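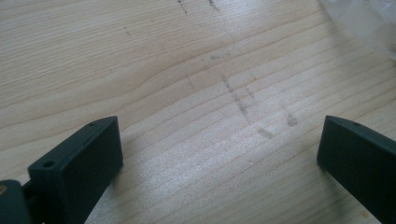

Office of Interior Services, Cullthorpe College

Lists > Building Contacts > Furnishings and Supplies

Last updated February 19, 2022

4 min read

Subject: Re: Tabletop containers and the care of light wood tables

To all building contacts:

The office has received the message below from the contact for the Vernville Annex and is replying to the full list, as the same points have been raised by other buildings since the new tables were delivered.

> To the Office of Interior Services:
>
> We would be grateful for guidance on two matters before the April inspection.
>
> First, the light wood tables in Room 445 are now in daily use, and opinions differ on how they should be cleaned. One group has been using the general-purpose spray from the supply closet. Another has been using a damp cloth and nothing else. Under the window the finish looks paler than it does elsewhere, and we cannot tell whether this is wear or only the light.
>
> Second, may the small lidded containers for table waste be left on the tables overnight, or must they go back to the shelf? The lids have been going astray. On two mornings we found a container with no lid and a lid with no container, in different rooms.
>
> Please also confirm whether replacement lids can be ordered separately.
>
> Contact, Vernville Annex

The office's answers follow, in the order in which the questions were put.

The tables should be wiped with a soft cloth, barely damp, and dried at once with a second cloth. Wiping should follow the grain. The general-purpose spray is not approved for this furniture and should be kept for the laminate counters in the Subramaniam Building, for which it was purchased. Buildings that have already used it need take no action beyond stopping. A table that feels sticky to the touch should be reported on Form 753, with the room number.

As to the paler area under the window, contacts are asked to look at the table again from the opposite side before filing a report. A satin finish under strong light will show a whitish patch in which the grain seems to flatten out, and the patch will move as the viewer moves. Wear stays where it is. If the patch stays in one place from every side, please report it. Natural variation in the boards, including wavy or rippled figure, is not a defect and will not be accepted as grounds for exchange.
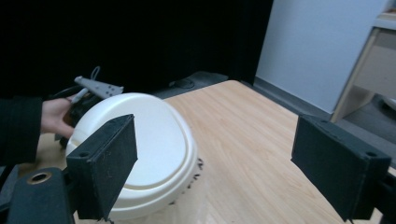
Lids are to be treated as part of the container and returned with it. This has been the rule for the older metal bins for many years, and the office sees no reason to depart from it. In practice the difficulty arises at emptying, when the lid is set down on the nearest surface and the container is carried off to the hallway. With the white oval lids, one hand on the far side is enough to hold the lid up, and contacts may wish to ask that it be kept in the hand until the container is back on the table. Where the sides are clear enough to show what is inside, the lid should be left closed when checking whether the container needs emptying.

Containers may remain on the tables overnight, provided that they are closed and hold only dry waste. Food waste, tea bags and coffee grounds must be taken to the hallway bins before the room is locked. Any container found holding food in the morning will be removed to the shelf for the remainder of the week — a measure the office would prefer not to use.
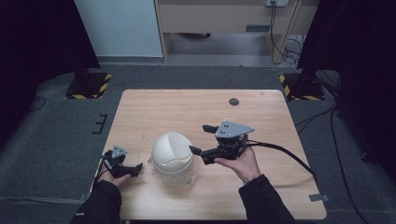 Containers should be placed well in from the edge of the table and should be lifted when moved. Dragging them leaves fine marks in the finish, which show most clearly on the lighter boards. Felt pads are available from the supply closet in Room 100 and may be fitted to the base of any container that does not already have them. The pads should be replaced when they become gritty.

Replacement lids can be ordered separately from Firnik, the college's supplier for small furnishings, through the usual supply request. The charge should be entered under account line 835. Requests must state the shape of the lid and whether it is of the lift-off or the swing type — the two do not interchange, and lids ordered in error cannot be returned. Please search the neighboring rooms before placing a request. In the case of the Annex, it would appear that both parts are already in the building.

Contacts who have lids without containers may send them to this office by campus mail, marked with the name of the building.

The printed care card for the tables is being revised to include the above and will be sent to each building before the April inspection. Until then, this message may be posted in the rooms concerned. Further questions should be sent to the list, so that the replies are available to all.

Office of Interior Services
Cullthorpe College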